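**NOTA DE PRENSA — para difusión inmediata**

**Cerkura abre Keno, su programa para enseñar a un robot de dos brazos a abrir puertas por control remoto**

Grustport, 1 de julio de 2024. Cerkura pone hoy a disposición de laboratorios y talleres de formación la primera entrega de Keno: demostraciones de manipulación de puertas domésticas, grabadas en simulación por operadores humanos. Primera entrega, 335 demostraciones. Descarga gratuita para uso docente, con registro previo. El resto, en octubre.

La idea es sencilla de contar y pesada de hacer. Una persona se sienta al puesto de mando, toma los dos brazos con un par de mandos y abre la puerta ella misma. El sistema guarda lo que ven las cámaras, la posición de cada articulación y la apertura de las pinzas. Con eso se entrena después la política de control. Nada de trayectorias escritas a mano.

Por qué puertas. Porque obligan a encadenar agarre, giro y desplazamiento sin soltar, y porque la manilla deja poco margen — unos milímetros de error en el cierre y los dedos resbalan al girar. En Keno la pinza derecha hace el trabajo sobre la manilla y la izquierda se mantiene apartada.

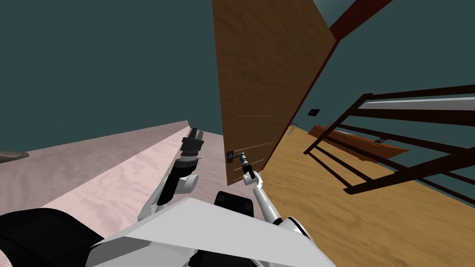 Desde el taller de Stan nos escriben que lo difícil nunca fue el agarre, que sus alumnos lo sacan en la primera tarde, y que donde se atascan es en el arco: tiran recto, la hoja pide curva y el brazo se queda sin recorrido. Piden, de paso, que se publiquen también los intentos malos.

Se publican. De las 335 demostraciones, 248 terminan con la puerta abierta y 87 no. Las fallidas van en carpeta aparte, etiquetadas con el momento en que el operador da el intento por perdido. Recomendamos no mezclarlas en el primer entrenamiento.

**Qué incluye la entrega**

- Vídeo de la cámara de cabeza y de las cámaras de muñeca, sincronizado
- Posiciones articulares y órdenes del operador, por separado
- Estado de las pinzas en cada paso
- Guía para operadores (10 páginas, en español; la inglesa está en revision)
- Escena simulada de la vivienda, con sus puertas, para repetir o ampliar las tareas

Las cámaras de muñeca merecen una línea más. El operador trabaja casi siempre con la vista general y cambia a la de muñeca en los últimos centímetros. Es una vista incómoda, muy cerrada, con la madera encima y poca referencia de dónde queda el suelo. Se tarda en cogerle el punto. A cambio, da una lectura de los dedos que la cámara de cabeza tapa con el propio antebrazo. 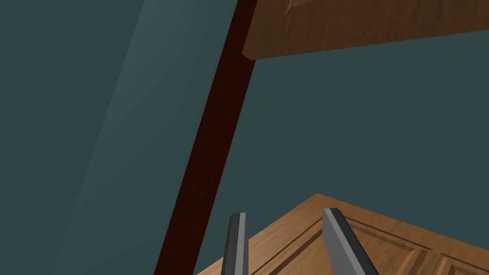
¿Hace falta un robot real para usar Keno?

Basta un ordenador con tarjeta gráfica reciente y el simulador instalado. Los mandos son recomendables para grabar demostraciones nuevas; para entrenar con las ya publicadas no se necesitan. El paso a máquina física queda fuera de esta entrega.

**Cómo se grabó**

Turnos cortos, en la sede de Grustport. Cada operador pasa primero por una sesión de práctica que no se guarda. Luego, tandas con la misma puerta y posiciones de salida distintas: más cerca, más lejos, el cuerpo girado respecto al marco. La orden a los operadores fue no corregir de más. Si la pinza entra torcida pero agarra, se sigue. Un gesto demasiado limpio enseña poco, y el modelo necesita ver cómo se recupera una posicion mala.

Otra regla: mano parada cuando no toca. Al principio los operadores movían el brazo libre sin darse cuenta, por puro nervio, y el modelo aprendía también ese vaivén. Se rehicieron tandas enteras por esto. La guía le dedica un apartado propio, con la postura de reposo aconsejada para el brazo que no trabaja.

También se aprendió algo sobre el agarre con la hoja ya abierta. Soltar pronto parece natural — en casa lo hacemos todos — pero el robot pierde entonces la referencia de dónde está la puerta. En las demostraciones publicadas se pide mantener la manilla sujeta hasta que la hoja se detiene, y solo después retirar los dedos.
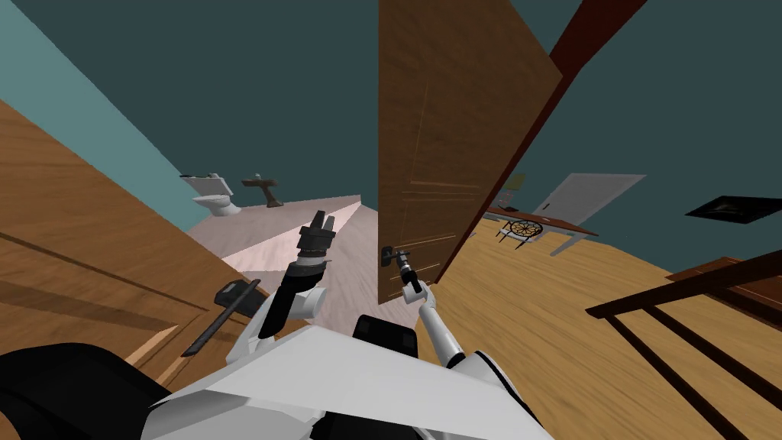

Esa pausa final cuesta poco tiempo y sale muy a cuenta en el entrenamiento. Los grupos que graben material propio deberían respetarla, o al menos anotar cuándo no lo hacen, para que las dos series no acaben juntas.

**Próximos pasos**

En octubre, segunda entrega. Con ella Keno llegará a 1334 demostraciones e incorporará tareas de cierre, además de apertura. Se admiten aportaciones externas: formato descrito en la guía, revisión a cargo de Cerkura, crédito al grupo que graba. Plazo y condiciones en la página del programa.

**Sobre Cerkura**

Cerkura desarrolla herramientas de teleoperación y aprendizaje por demostración. Sede en Grustport.

Contacto de prensa: departamento de comunicación de Cerkura, Grustport. Imágenes en alta resolución a petición.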